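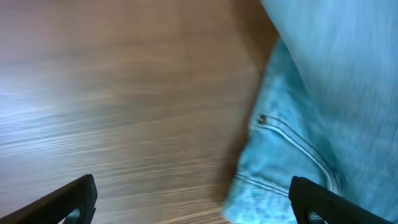
3 min read

Pre-Purchase Inspection Checklist, Apartments and Town Houses
Prelville office, updated April 27, 2024

We use this list before the buyer signs. Please fill every line and write a comment also when the answer is yes.

1. Entrance door closes and locks from both sides.
Yes. The key turns hard, ask seller for the second set.

2. Windows open fully, no broken seals.
No. In the back bedroom one pane has fog between the glass. Repair was promised in December and is not done.

3. Electrical panel labeled.
Partly. Three switches have no label.

4. Water pressure, kitchen and bath together.
Yes. Let the water run 10 minutes before you judge.

5. Signs of damp on outside walls.
See comment. There is a stain below the balcony of the Lyons Street side - old or new, I could not decide. A second visit after rain is needed.

6. Smoke alarms in hall and bedrooms.
No. Hall only. Seller must add them before the keys are given.

7. Boiler service paper.
Yes. Company is from Prumville, paper is signed.

8. Building fund and open debts.
The Ustovance building asks 800 dollars each quarter. A special payment of 1000 dollars for the roof is already voted, and it must be written in the contract who pays it.

9. Storage room and parking match the deed.
Storage yes. Parking number on the deed is different from the number on the ground.

Result: not ready for signing. Open points are 2, 3, 5, 6, 8 and 9.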